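Drokemell Table Lamp with Outlet in Base
Brushed silver finish, fluted column

Home > Lighting > Table lamps > Lamps with outlets

Sold by Wenenis Home
Last updated Mar 31, 2026

The Drokemell is a full-size table lamp with a power outlet built into the front of the base. It was made for hotel rooms first, and it is still sold mostly to small hotels, guest houses and people fitting out a spare room. The outlet is at table height, so a guest can plug in a phone charger without moving the bed or reaching behind a nightstand.

The body is metal with a brushed silver finish. The base is a round drum, and the column above it is turned, with stacked rings, a narrow neck and a fluted section shaped like a vase. A slim rod carries on upward from the collar to the socket. The style is traditional. It suits a desk, a dresser or a side table with some width to it, and it looks heavy on very small tables.

The black outlet panel sits to the left of the middle of the base when the lamp is facing you. Some buyers have asked for a centered version. There isn't one at present.
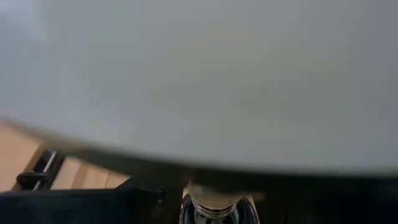
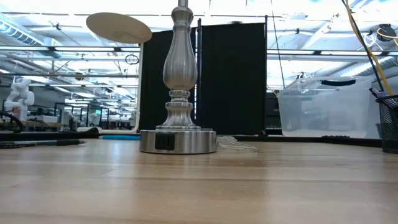
5 min read

What comes with the lamp

The carton holds the lamp body, the harp, the finial and a printed sheet with the wiring notes. The shade is packed in its own carton and is ordered separately, in case you already have one you want to keep. Bulbs are not included. If you order the lamp and shade together they ship on the same day, but they may arrive as two deliveries.

Choosing a shade

The lamp takes any shade that fits a standard harp. We stock the Gough drum shade, 15 inches across, in white, oatmeal and slate. Wider shades will fit, but check how close the lamp will stand to the wall before ordering one. A shade that touches the wall pushes the harp over to one side and will never sit straight.

Hina Hayat in our lighting department suggests the oatmeal for rooms with light wood furniture and the slate for rooms with darker walls. The white is the brightest of the set and gives the best light for reading.

Using the outlet

The outlet in the base works whether the lamp is on or off. It is meant for small items: phone and tablet chargers, a laptop charger, a clock, an electric shaver. The limit for everything plugged into the base is 200 watts. Do not use it for a hair dryer, kettle, iron, heater or coffee maker. Do not plug a power strip into it.

Large square chargers can be awkward in the panel, and a charger with a slim plug is easier to get in and out. Push the plug in while holding the base still with the other hand.

The lamp itself should be plugged straight into a wall outlet.

Setting it up

Stand the base on the table before you do anything else. It is easier to fit the harp and shade with the lamp upright than lying in the packing.

Squeeze the two sides of the harp together at the bottom and lower them into the saddle under the socket. Slide the small sleeves down until they stop. Screw in the bulb, set the shade on top of the harp and fasten it with the finial. Finger-tight is enough.

Turn the base until the outlet faces the side of the table where it will be used. Run the cord off the back of the table and down the leg if you can. Cord ties are sold separately (part name Gririk tie, pack of 15), and they hold well on round or square legs.

On polished or varnished wood, lift the lamp to move it. The underside has a felt ring, but grit can get caught in the felt and mark a glossy top. Check the ring every so often and brush it off.

Care

Dust with a dry, soft cloth. For fingerprints on the base, use a cloth that is slightly damp with water and dry the metal right away. Unplug the lamp first, and keep water away from the outlet panel.

Metal polish is not needed and will leave shiny patches in the brushed finish. The same goes for scouring pads. Dust settles in the grooves of the fluted section and between the rings on the column – a dry paintbrush gets it out better than a cloth does.

Details

Type: table lamp with power outlet in base
Finish: brushed silver
Base: round, drum-shaped
Outlet panel: black, front of base, left of middle
Outlet limit: 200 watts total
Harp and finial: included
Shade: sold separately
Bulb: sold separately
Use: indoors, dry rooms only
Warranty: 2 years

Shipping and returns

Orders for one to four lamps leave our warehouse by parcel service. Larger orders go on a pallet, and we will call you to arrange a time. Someone needs to be at the address to sign for a pallet.

You have 30 days to return an unused lamp. Please keep the carton and the molded inserts until you are sure you want it, as a lamp sent back in other packing often arrives with a bent rod. Shades can be returned in the same period if the wrap is still on.

The warranty covers the wiring, the socket, the outlet and the finish. It does not cover scratches, dents from a fall, or damage from loads over the limit. Keep your order number. We don't need the paper receipt.

Hotel and trade orders

Trade prices begin at 30 lamps. Aqeel Kazmi handles quotes for hotels and Yasir Jatoi handles them for designers and rental companies. Tell us the number of rooms, the shade color and the date you need them by. For an August opening we would like to have the order by early summer, as shades in slate are made in batches and can run out.

We can send one lamp ahead as a sample. It is charged at the normal price, and the charge is taken off the main order if you go ahead.

Spare parts

Harps, finials, felt rings and sockets are kept in stock. The outlet panel is not sold as a loose part – it has to be replaced at our workshop. Write to Samina Mengal at the parts desk with your order number, and she will send a return label and a work form to put in the carton.

Related items

Gough drum shade, 15 inch
Gririk cord ties, pack of 15
Drokemell floor lamp, brushed silver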